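Getting back on your feet after a hip replacement

Jamila Abeysekara had put up with her left hip for years before she agreed to surgery. She could no longer tie her own shoelaces, and a walk to the letterbox meant a rest on the fence. Her operation was on a Tuesday in August. She was standing beside the bed by that evening.

Early walking is now normal for most patients. It keeps blood moving in the calves and lowers the risk of a clot. It also hurts, and pain relief is usually timed so the first session is bearable.
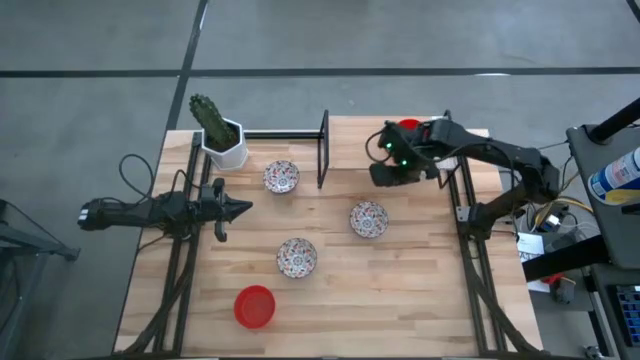

Two arms mounted at either side of the table.

Physiotherapist Debashish Pathirana asks his patients to practise with crutches before they come in. "The good leg goes up the stairs first, and the sore one goes down first," he says. "Learn it at home while your head is clear."

Swelling can last for months. Some people are told not to bend the hip past a right angle or cross their legs, depending on how the surgeon reached the joint. A raised toilet seat and a firm chair help.

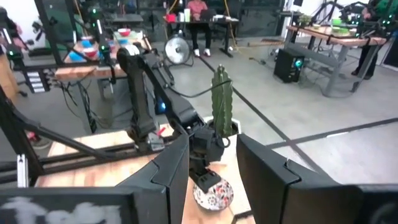
Call the ward if the wound starts to leak or the calf becomes hot and tender. Sudden chest pain or trouble breathing needs an ambulance.

Abeysekara was off her crutches at 17 weeks, later than she had hoped. She still takes the stairs slowly and has gone back to lawn bowls.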